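Zosa Textile Reuse Project
Progress report to the Stornard Fund
5 January 2022

Summary

The sorting stage is running to plan. We have now gone through 33 bags of donated clothing and bedding, and nine are still waiting. The grant has paid for shelving, labels and the hire of the second room, and we have not needed to move money between headings.

Sorting and folding

We stopped sorting on the floor in the autumn. Items are now laid out on a bed, over a blanket, where they can be turned and checked on both sides before folding. It is easier on the back and small marks are found sooner. Printed fabrics take longer than plain ones - a dark pattern can hide a pulled thread or a stain, so these are checked twice.

Orange-toned fabric with a dark flower and leaf print, on the leaf-patterned blanket:

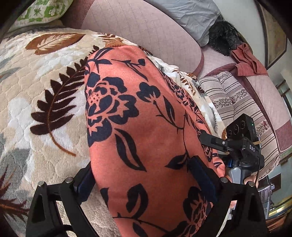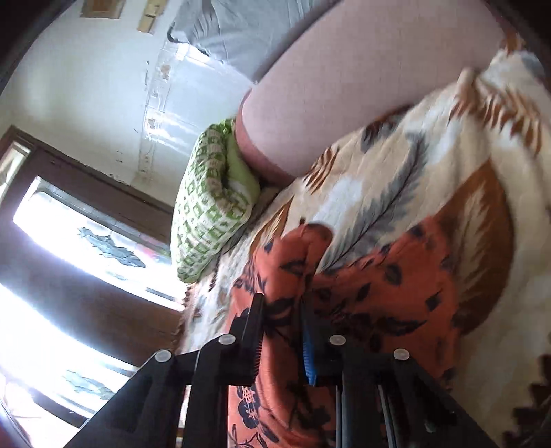
Photos: Zosa Textile Reuse Project

Checked items go into one of four groups: wear again, mend, cut for fabric, or recycle. The mending group has grown faster than we allowed for. Most of it is loose hems and missing buttons. We have asked Šindelář, who supply our thread, to change the next order to more dark colours and less white.

Deliveries

Nine boxes of folded clothing went to the Skerkden shop before the holiday. The shop asked for sizes to be written on the outside of each box and we have started doing this. Bedding has been held back until they have cleared a shelf for it.

Problems

The second room is cold in the mornings and sessions there now start later. One set of shelves arrived with brackets missing. The supplier has agreed to replace them but has not given a date.

Next steps

In January we will finish the waiting bags, clear the mending group as far as possible and send the first bedding to Skerkden. A full list of spending will follow with the final report.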